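Seasonal Staff Wanted -- Dakstead Pool and Bathhouse

3 min read

June 2024

Dakstead is hiring for the summer and into the fall. Front desk, locker rooms, laundry, a little bit of pool deck. Two sites this year, Dakstead and the smaller bathhouse over in Misano, and most people will work both. Need folks fast, the early swim crowd is already lining up before we unlock.

Pay is hourly, every two weeks. Shifts run 5 hours on weekdays, longer on the holiday. No experience needed for desk or laundry. Deck staff need a current lifeguard card -- bring it with you, a photo of it on your phone won't do.
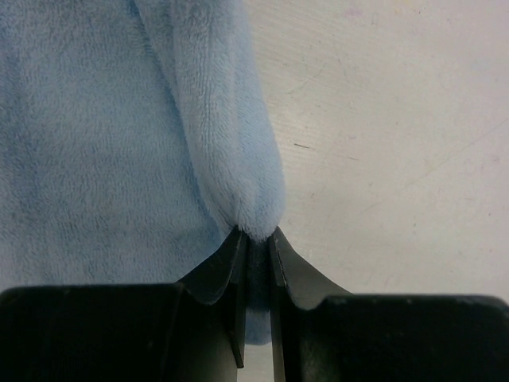
What the job looks like: check people in, hand out locker keys, answer the phone, keep the showers decent. Morning person opens up and tests the water. Closing person locks up and runs the last load. You will be on your feet. You will also get asked where the bathroom is more than you'd think.

Minimum age is 16 for desk and laundry. Under 18 we need a signed work permit, school office has the form. Deck is 18 and up.

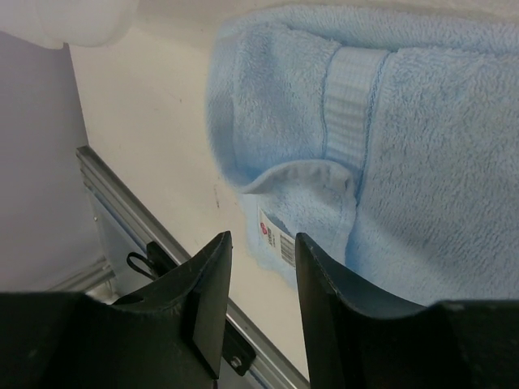
Training is paid, 12 hours spread over the first couple weeks. Covers the register, the Muneris booking system (easy, mostly), cleaning chemicals, and who to call when the boiler acts up. Shirts provided. Bring your own shoes, closed toe, somthing with grip.

Perks -- free swim on your days off, a guest pass a month, discount at the Canpolat snack counter. Parking out back is free but fills up early.

Season runs through November at Dakstead. Misano closes sooner, depends on weather.

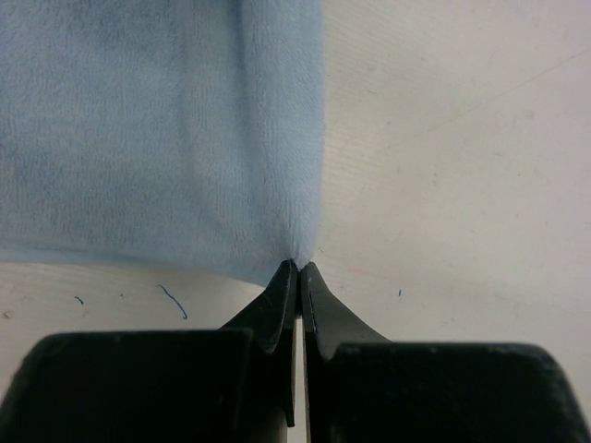 Can I work at just one site?
We'll try if you don't have a ride, put it on the form. Otherwise expect some of each.

To apply: paper form at the Dakstead desk, or ask for one and we'll mail it. List the hours you can realy work, not the ones you think we want. Interviews are short. Positions open untill filled.

Related
Summer swim lesson sign-up
Misano bathhouse hours and rates
Lifeguard card renewal class
Locker rental for returning members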